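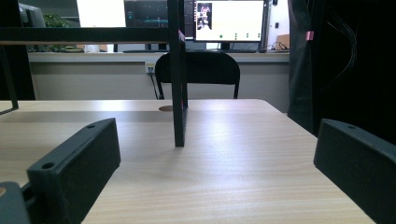 제6호

1/ 동네 소식지 만들면서 종이 고른 얘기를 좀 써 둔다. 1월에 시작했고 지금까지 여섯 호 냈다. 한 호에 200부 찍는다.

댓글 3 · 공유 6

2/ 처음엔 집 프린터로 뽑았다. 앞뒤로 인쇄하니 뒷면 글자가 다 비쳤다. 80g 복사지라 그렇다. 읽을 수는 있는데 사진이 들어간 면은 지저분해 보인다.

3/ 2호부터 인쇄소 Fonmont에 맡겼다. 100g 미색 모조지. 비침은 거의 해결됐고, 대신 접으면 접힌 자리가 조금 뜬다. 접지까지 맡기면 2000원이 더 붙어서 4호부터는 그냥 맡긴다.

댓글 1 · 공유 2

4/ 종이결을 몰라서 3호를 망쳤다. 결이 접는 선과 직각이면 접힌 자리가 터진다. 주문서에 결 방향 적는 칸이 따로 없으니 비고란에 써야 한다. "접는 선과 평행"이라고만 적어도 알아듣는다.

5/ 글꼴은 본문 10포인트. 9포인트로 냈더니 어르신들이 작다고 하셨다. 줄 간격도 같이 넓혔고, 그 바람에 한 면에 들어가는 글이 줄어서 맛집 칸을 뺐다. 빼고 나서 제일 많이 들은 말이 맛집 어디 갔냐는 거였다. 다음 호에 다시 넣는다.

댓글 11 · 공유 4

6/ 편집은 Sosetico로 한다. 무료 버전이고 쪽 번호가 가끔 밀린다. 내보내기 전에 첫 면과 끝 면 번호만 확인하면 된다. 5호는 확인을 안 해서 끝 면이 3쪽으로 나갔다.

7/ 흑백이냐 컬러냐는 아직도 고민이다. 표지만 컬러로 하면 가격 차이가 크지 않은데 사진 색이 모니터보다 어둡게 나온다. 밝기를 조금 올려서 보내는 쪽이 낫다. 안쪽 면은 계속 흑백으로 간다.

댓글 2 · 공유 1

8/ 배포는 카페 Rindalska 계산대 옆, 도서관 입구, 세탁소에 둔다. 세탁소가 제일 빨리 없어진다. 도서관은 다른 안내지가 많아서 묻히는 것 같다. 남은 건 거둬서 다음 호랑 같이 놓는다.

9/ 우편으로 받고 싶다는 분들이 있는데 봉투 값까지 치면 지금은 어렵다. 대신 PDF를 올려 둔다. 화면용은 용량을 줄인 파일이라 인쇄하면 사진이 흐리다. 뽑아 볼 분은 말해 주면 원본을 보낸다.

댓글 5 · 공유 3

10/ 다음 호 원고는 6월 12일까지 받는다. 길이는 A4 반 장, 사진은 한 장. 중고 물건 내놓는 글도 되고 텃밭 얘기도 된다. 가게 광고는 안 받는다.

11/ 제본하는 법 물어본 분, 우리 건 접기만 해서 제본이 없다. 쪽수가 늘면 중철로 갈 텐데 그때 긴 스테이플러를 사야 한다. 써 본 분 있으면 어떤 게 덜 걸리는지 알려 주세요.

댓글 7 · 공유 2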